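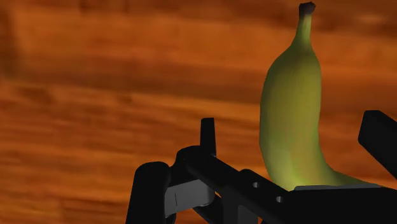
*Banana, still with some green in the peel*

Hi all,

Sorry for the slow answer, I've been up to my elbows in the garden and only sat down with the laptop on Sunday night. Quoting the relevant bit so everyone can follow along:

> We've just moved into a place on the coast side of Odemitz and inherited a very overgrown patch behind the shed. I'd love to put in a few bananas, but my neighbour reckons they're a waste of water and never fruit this far south. Is that right? And if I do get a bunch, when do I cut it? My last lot (at the old house) went from rock hard to black mush while I was making up my mind.

First of all, welcome! And please don't let the neighbour put you off. I've had a clump going against the north wall for years now and it has fed us, the chooks and half the street. They are thirsty, no argument there, but mine live almost entirely on the washing machine water and whatever comes off the garage roof into the 2000 litre tank. Just go easy on the washing powder — I use the plain Fimasis one and the plants have never sulked about it.

The real enemy down here is wind. Shredded leaves look awful, though the plant copes well enough, but a tall stem with a full bunch on it will go straight over in a September blow. Prop it early with a forked pole or a bit of old clothesline. I lost a beauty the year I told myself I'd do it after lunch.

For the planting itself, dig a hole a good 50 cm deep, chuck in compost, manure and any old prunings you've got lying about, and mulch like mad. Then be strict with the suckers. Keep the mother plant, one half-grown follower and one baby, and take the rest out with a sharp spade. I know it feels cruel! If you leave them all you'll get a lovely green jungle and fruit the size of your thumb. The spares pot up nicely, and I've usually got a few going for $5 each at the Brandão Street swap table if you'd like one.

As for when to cut, look at the shape before you worry about colour. Young fruit has sharp ridges running down it, and as it fills out those ridges soften until the whole thing looks plump and rounded. That's your moment, even if it's all still green. Hang the bunch somewhere shady (ours goes on a hook in the laundry) and bring the hands inside one at a time so they don't all come ripe on the same day. 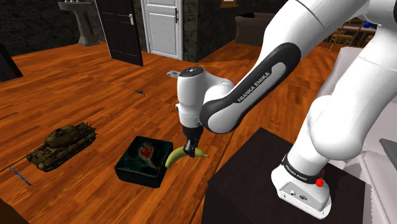 *Yellow-green banana, robot arm, wooden floor*

At the yellow-green stage I find they're still a bit starchy for eating out of the hand, but they're marvellous sliced and fried with a pinch of salt. If you want to hurry them along, a paper bag with an apple in it does the trick. If you want to slow them down, keep them well away from the rest of the fruit bowl. And once they get ahead of you, peel them and freeze them. I had 20 in the freezer at one point last summer and we ate banana bread until the kids begged for toast.

One thing I'd love to ask the list in return: has anyone tried the Sumia nursery for dwarf varieties? My clump is getting too tall for me to manage from the stepladder, and I'd like something I can reach with both feet on the ground. Their catalogue makes everything sound heavenly, so I'd rather hear from someone who's had one in the soil through a winter.

I'll bring a couple of suckers along to the next swap. They'll be the ones wrapped in wet newspaper under the table.

Cheers, and happy digging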